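4.2 The wall as a surface people leave things against 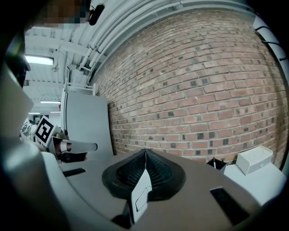 Figure 3. Brickwork behind the white table, with darker bricks scattered through the courses.

We had planned to write this section about the table. The table, after all, is where the work gets done, and it was the table that our 12 participants were asked to discuss. What they discussed was the wall. Asked to name the feature of the room they would keep if everything else had to go, all but three chose the brick, and one of those three asked whether she could change her answer.

The brick is reddish-orange to salmon, laid in running courses, with a good many bricks so dark they are nearly black (Figure 3). The dark ones follow no order that we could find, though Mansour gave up an afternoon to looking for one. Participants had theories anyway. Slaoui's interview notes record "scorched," "recycled" and "the builder ran short," all offered with great confidence by people who had never met the builder. We make no claim as to which is right. For our purposes it is enough that people look at the wall long enough to form an opinion, a courtesy that the plain painted wall in the Skavby room never received.

The lowest courses deserve a word. A few of them, just above the white tabletop, are paler and dusty, and this is where talk in the interviews turned practical. Ellery's coding of the transcripts puts remarks about dust, grit and wiping under a single heading, "upkeep," and the heading filled up fast. Participants admired brick as a thing to look at and resented it as a thing to work next to - often in the same sentence. One said she loved the wall and kept her papers well away from it.

We read this as a mild warning to anyone fitting out a shared workroom. A textured wall earns affection, and it earns complaints at the height of the table edge. The Gundport survey, with more than 300 responses, asked only whether respondents "liked" their walls, and so could catch the first of these and had no box for the second.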